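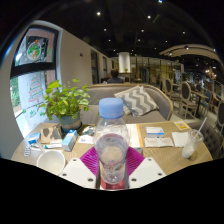 Unlicensed Slot Machines in Pamgate: Project Report
Aileen Ocampo and Welington Fagundes

We looked at how the town handled illegal gambling cases after the bylaw changed in March. Our sources were 98 court notices and two interviews with shop owners on Moten Street.

Most cases began with a complaint from a neighbor. Police seized the machines and the owner got a fine, usually $700. Only 9 notices mention a second offense - all of them involve bars, and 5 name the same landlord.

The notices leave out how long each machine had been in use, so we could not compare earnings with fines. Welington has asked the court clerk for the seizure records.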